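Chapter 5
Two Arms, One Table

In the last chapter we used a single arm to pick up blocks and put them down again. Now we move to a harder job: working inside a desktop computer. The build comes from a shared workshop called Flarkik, where Salamatu Sulemana set up two arms on a slatted aluminium table and gave them the tower case from an old office machine.
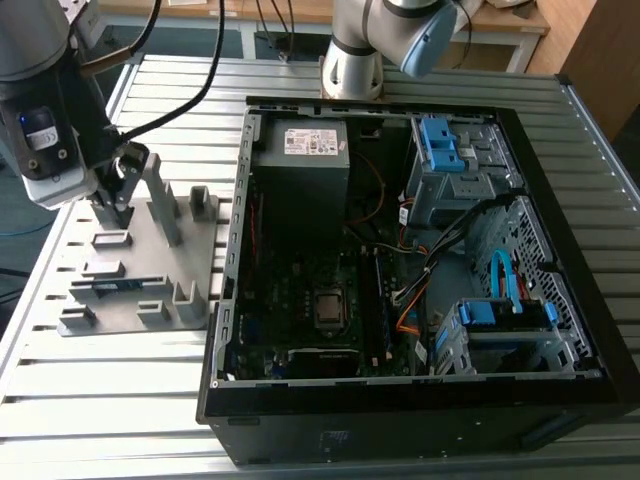
A computer case is a fair test for a home build. The parts are small, the cables get in the way, and a gripper has little room to turn. Loose parts also need a known place to sit, so the project uses a 3D-printed fixture plate. Print yours before you start – ours took 19 hours.

You will need the arm controller from Chapter 4 and a free evening. Section 5.1 covers fixing the bases to the table. Section 5.2 deals with the plate, and Section 5.3 with keeping the arms from hitting each other. Unplug the computer before any of it.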